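Catch-all bin

A catch-all bin (also junk bin, odds bin, or, in some households, simply "the tub") is an open container used to hold small unrelated objects that have no assigned storage place. It is the larger and more visible relative of the junk drawer. Supporters describe it as a storage method. Critics have pointed out that it shares most of its features with having no storage method at all.

Definition

No agreed definition exists. Writers on household order generally use the term for a container that is open at the top, shallow enough to see into, and not divided inside. A lidded box is usually excluded, although the household supplier Huttunen has sold a lidded model under the name "catch-all," and buyers do not seem to have objected. A tray is sometimes included. The line between a deep tray and a shallow bin has been argued over at greater length than the subject deserves.

The contents are supposed to be temporary. In the standard account, an object goes into the bin because its owner is busy, and comes out when the owner has time to put it where it belongs. This account assumes that the object belongs somewhere. Many of the things found in such bins (single screws, spare caps, parts of something no longer in the house) do not.

History

The practice is certainly older than the name. Bowls, crocks, and biscuit tins served the same purpose well before anyone thought to sell a product for it. Claims that the modern bin descends from the parts tray of the repair shop are repeated in several home guides, usually without a source. The resemblance is real enough, but a wide metal pan is an obvious thing to drop screws into, and the idea may have been arrived at many times.

The term gained some currency through Aatos Koskela, whose booklet The Honest Bin argued that one large open container should replace all small ones in a home. Koskela kept a diary of his own bin in the town of Stendum and recorded 868 items passing through it. He took the figure as proof that the system worked. The diary notes when items went in far more reliably than when they came out, and a later reader could trace only 63 of them to a final location.

Koskela's followers in Gekdale ran a bin exchange each June, at which people swapped the unclaimed contents of their containers. How much this reduced the total amount of clutter in Gekdale is open to doubt, as everything brought to the exchange went home with somebody.

Construction and materials

Metal, plastic, and wicker are all in common use. Metal bins are favored in garages and workrooms because they can be wiped out and do not absorb oil. They are also noisy, and a bare metal floor lets round objects roll. Plastic is quieter and scratches easily. Wicker is widely sold for this purpose and poorly suited to it, as small hardware works its way into the weave.

Color receives more attention in sales copy than it probably should. A plain gray interior does make bright objects easier to find. It does nothing for silver-colored ones, and those tend to be the smallest and the hardest to replace. Drurik, a maker of workshop containers, once promoted a two-tone bin intended to solve this problem. The darker half was said to show up metal parts and the lighter half everything else. Users were expected to sort their belongings between the halves, and anyone willing to do that could have used two bins.

Placement is usually on a table or bench at working height. Floor placement saves space but encourages people to throw things in from a distance, with predictable effects on eyeglasses.

Typical contents

Surveys of bin contents are few and not very rigorous. They depend on people reporting what is in their own bins, which they are inclined to tidy first. The categories below are drawn from home guides and should be read as impressions.

Eyewear is mentioned in almost every account. Sunglasses in particular are put down on the way indoors and not needed again until the next trip out, so they spend long periods among objects that can scratch them. Most guides recommend a case. The same guides concede that the case is frequently in the bin as well, empty.

Hardware is the second regular category. Single screws are kept on the theory that they came from something. Matching a screw to its origin is rarely attempted, and a person who needs a screw usually buys a packet. A thin one lying flat on a metal floor is easily missed by anyone looking from above, especially when there is a brighter object nearby to draw the eye.
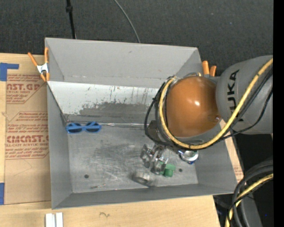
Methods of use

Several methods have been proposed for keeping a catch-all bin from filling up. None has been tested in a way that would satisfy a careful reader.

The weekly clear-out is the oldest. The bin is tipped onto a cloth, each object is picked up once, and nothing may be put back. In practice the rule against putting things back is the first to go. People who report success with this method tend to be tidy already.

The one-for-one rule requires that an object be removed each time another is added. It keeps the number of items steady, though it does not address whether they are the right items. It also depends on everyone in the household knowing about it.

The date-slip method asks the owner to tag each object on arrival and discard anything left past a set time. Koskela recommended 2 months. He does not appear to have applied the limit to his own bin, where by his own diary a brass hinge stayed for most of the period he describes. Tagging a screw is also harder than putting it away.

Large removals are best done by lifting out the bulky pieces first. Reaching under them for small ones pushes everything toward the walls, and the corners of a deep bin are awkward to search. Some users tilt the whole container to bring loose objects to one side. This is quick, and it is also how round things end up on the floor.

Comparison with divided storage

The main alternative is the divided tray or small-parts cabinet. Its advantages are plain: an object has a place, and its absence can be noticed. Its disadvantage is that someone has to decide on the divisions beforehand, and household objects do not fall into neat groups. A divided tray in regular use commonly develops one compartment for everything that fits nowhere else. That compartment is a catch-all bin in all but size.

Huttunen's catalog has claimed that its open bin saves a household 3000 searches over its lifetime. The catalog does not say what counts as a search, how long the lifetime is, or what the household was using before. The claim was absent from later printings.

Criticism

Critics of the catch-all bin make two main arguments. The first is that it hides the problem it is meant to solve: a surface looks clear because the objects that were on it are now in a container on the same surface. The second is that it mixes things that should be kept apart. Lenses get scratched by metal parts, sharp items lie where hands will reach for something soft, and small pieces become a risk wherever young children can get at the bin.

Defenders reply that the objects would otherwise be scattered over a wider area, and that looking in one place is faster than looking in six. This is likely true of objects that are in the bin. For those that are not, the bin adds one more place to look.

See also

Junk drawer
Parts tray
Key bowl
Small-parts cabinet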